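Chapter 3
When the Cable Wins

Most people expect robots to fail in a grand way. The arm swings wide, sparks fly, somebody dives behind a desk. Khang Hà spent his first years at Drerka waiting for a failure like that and got a cable instead.

The job, known as Jitetti, was as dull as a job can be: pick up a small container, move it, put it down. The arm did this 1063 times without complaint. On the next try it stopped in midair and reported a collision. There was nothing near it to collide with. The team restarted it, got 10 clean moves, and then hit the same stop again – this time with a visitor watching, naturally.
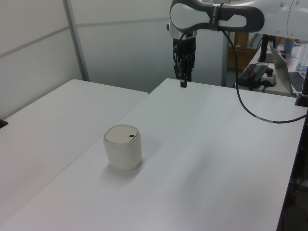 Faults that come and go are the hardest kind to teach, and the easiest to blame on software. Khang's team blamed the software for most of November. They rewrote the path planner and lowered the speed limit to 200 millimeters per second, which made the arm fail more slowly. All that time they had been looking at the gripper and its target, as anyone would. Few of them gave a thought to the black cable that loops out from the wrist, comes down the side, and trails over the tabletop. A cable left to lie like that is free to snag, and when it does, the arm feels a pull. It has no way of telling a pull from a push, so it calls both a collision and stops.

In this chapter we follow the fault from first report to repair. We begin with what the arm measures at each joint, then turn to cable routing, strain relief, and the stop log, a document that is widely kept and seldom read.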